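Workshop Tips: Before You Let Two Arms Near the Kitchen Counter

I have read plenty of breathless posts about home robots clearing the breakfast things. Marjan Kermani and I have been at ours in the Ferkoddale shared workshop since August, and I remain unconvinced. A few tips if you insist.

Run it in simulation first. A virtual mug costs nothing to drop.

Don't buy matching grippers out of habit. A slim one gets into tight gaps, a wide one with several fingers holds a cup better. Keyvan Shojaei swears by two of the wide kind. I have seen his mugs.

Use a tray with a lip and handle slots. Arms are poor at picking up flat things.

Leave clear counter between the arms. We set a minimum of 44 cm and still had collisions on a bad day.

Be suspicious of success rates. Our best batch was 671 simulated tries, and the figure looked fine until I threw out every run where the cup started in the easy spot.

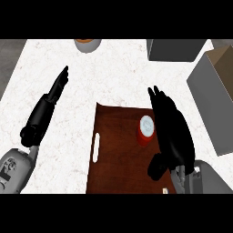
Move the cup a little each time, and turn the tray too. If the arm only copes with one layout, you have built a very slow wind-up toy.

Keep boxes and canisters in the model. A bare counter flatters the software, and my counter at home has never been bare.

Cap the speed. We stay at 37 percent and I would go lower with a full cup.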